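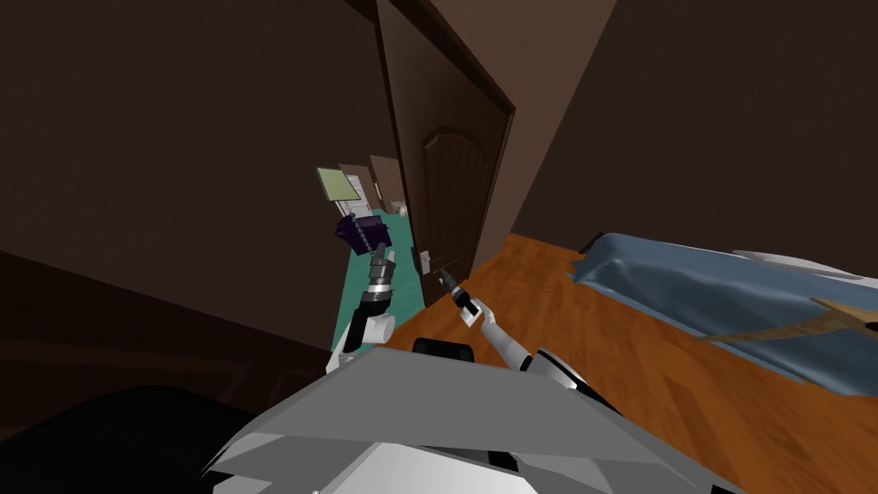

Shahab Sadeghi

I have been comparing grippers for door work in simulation since March, and the Asance narrow gripper is the one I kept coming back to. I ran it on the right arm of a two-arm base, with the boxier Bognár gripper on the left, in the bedroom from the Burkwood house set. The task was to get hold of the door near the latch plate and move it without hitting the frame.

The Asance model costs 727 for the full package, which includes the collision meshes and the controller settings. Setup took me most of an afternoon. The default closing speed is too high for a door. I cut it to a third and the fingers stopped bouncing off the edge.

I did 100 runs with each gripper, swapping them between arms halfway through. The Asance missed its grasp in 3 of them. The Bognár missed in 16, mostly when it came in at a steep angle and one corner of the housing touched the door before the fingers got there. The pointed fingers on the Asance can come in close to the latch side and still leave room for the wrist.

It is not as good at holding things. On wide objects the Bognár had a steadier grip, and I would still pick it for boxes. The Asance also tends to slide along a smooth panel if you push with the tips, so plan to grasp the edge.

Dim rooms gave me some trouble. With the near room dark and the next one brighter, my door detector lost the lower edge of a brown door against brown walls. I fixed that in the Trunemdale controller by raising the camera exposure, and both grippers had the same fix for the counted runs.

The manual is short and the section on force limits has the wrong units in one table. Support answered my email the next morning with a corrected page.

Four stars. I would buy it again for doors and drawers.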